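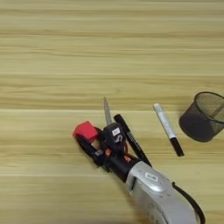

Posted 10/01/2020 by The Bostmont Day Tripper
Filed under: Days out, Making things

I've finally sorted through my notes from the Laitinen open day in November, so here we go! Laitinen is the big old building behind the station in Vorcombe, the one with the green doors, and once a year they open up the workrooms and let people wander about. I've meant to go for ages and always had something on. This time I put it in the diary in pen.

Getting there was easy enough. The number 16 bus from Bostmont stops at the bottom of the hill, and then it's a ten minute walk up (fifteen if you're me and you stop for a sausage roll). Entry was free, but you had to book a slot, and they handed out paper wristbands at the door. Mine said 179. I was told they'd had 1,000 people through the year before, which must have been a squeeze on those stairs.

You start on the ground floor with the print room, and I could have stayed there all morning. It smells of ink and floor polish and there are drawers and drawers of old metal type. They let you pull a card on the little hand press - I did mine crooked and I love it anyway. After that comes bookbinding, which was packed, so I had a quick look over people's shoulders and carried on up.

The first floor is where they keep the worktops I'd been reading about. I should explain that I'm in the middle of doing up my spare room as a craft room, and I've been going round and round for months about what to have as a table. White shows everything. Dark makes me gloomy. I wanted to see something light with a bit of pattern to it, and I wanted to see it in a proper room with things on it.

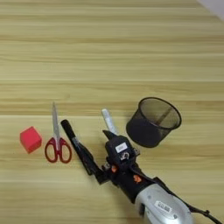 So I was very happy up there! I spent far too long just looking at stripes. Light wood can go a bit orange, which is what put me off the one in my local shop, but on the right table it's more honey and cream, and it makes anything red look wonderful. I do like the stripes going from side to side as well. I'd pictured mine running front to back and I've now changed my mind completely (sorry, spare room, back to the drawing board).

Lunch was in the canteen next to the stairs. Leek and potato soup, a decent roll, and a slab of ginger cake that I'd go back for on its own. They only took cash, mind, and the nearest machine is down at the station. I had a 20 pound note folded up in my phone case for exactly this sort of emergency.

That's the morning done. I wrote the afternoon up on another evening, so it goes in as its own bit.

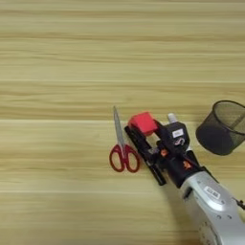 LAITINEN OPEN DAY, THE AFTERNOON
by The Bostmont Day Tripper, still full of cake

It had started raining by the time I'd finished eating, so the courtyard talk was moved indoors and we all shuffled into the Flaltach room. It's named after the village up the valley, and it has the best windows in the building. The talk was about how they look after their hand tools, and I took pages of notes. Wipe things down before you put them away, don't lend your cloth scissors to anyone who wants to cut card, all the stuff my gran used to say and I never listened to. 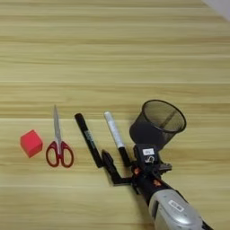

I'm dreadful with my own tools, I'll admit that now. At home everything goes in one biscuit tin, lids off, points up, and I go in up to the wrist and hope for the best. I came away wanting to lay my bits out on the table before I begin, like a grown-up: scissors shut, with the tips facing away from me and the handles where my hand can find them, and the black marker with its cap on. Red handles are a good idea too, now I think of it. My scissors are grey and I lose them under the fabric every single time. And I'd like a pair with one loop bigger than the other, so there's somewhere for my extra fingers to go.

After the talk there was a small shop by the exit, and I was quite restrained. One notebook, one ball of linen thread, two postcards. The postcards were of the building in the snow and I've already sent one of them.

A few bits if you're thinking of going. Book the early slot if you want the print room to yourself. Wear layers, it's chilly on the stairs and boiling in the canteen. There's a lift round the back but the sign for it is tiny, so ask at the door. The last bus back to Bostmont goes earlier than you'd think - I had to trot for it with my crooked print held flat under my coat.

The print made it home without a crease and it's up in the spare room now, next to three paint samples and a tape measure.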